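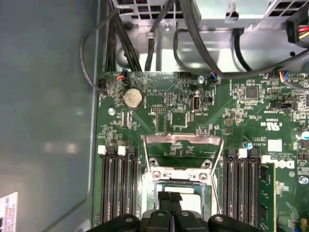

What happens to a server when an office no longer needs it?
At the Virholm refurbishing center, it is opened, cleaned, checked part by part, and either rebuilt for resale or taken down for spares.

Visit to Virholm, 7/10/18

The autumn program of site visits began at Virholm, where members of the Cevance Technical Education Circle were received in 2 groups. The tour lasted 40 minutes per group and was followed by a discussion in the meeting room.

The visit started at the receiving dock. Incoming machines are logged, given a shelf number, and held until the owner's release form has been signed. Drives are removed at this stage and go to a locked room, which was not part of the tour.

On the benches, the covers come off and the boards can be inspected in place. Staff explained the order of work – power connections first, then the small header cables, then the screws that hold the board to the chassis. The coin-cell battery is tested on every board, and a weak one is replaced before the clock settings are entered again.

Visitors asked many questions about processors. The contacts in the socket are fine and bend easily, so the load plate is fully raised before a processor goes in or out, and the lid is wiped clean of old paste.

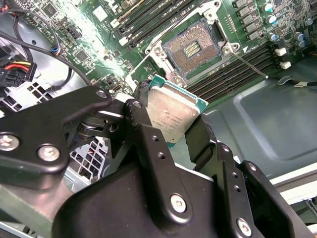 Testing and Storage

Rebuilt servers run under load overnight in the Koller room, named after the former owner of the building. Units that pass are packed for the Sestura warehouse. Spare boards are kept in antistatic bags for up to 5 years.

The Circle thanks the management of Virholm for its welcome. Members who wish to join the next visit should write to the office before the end of October.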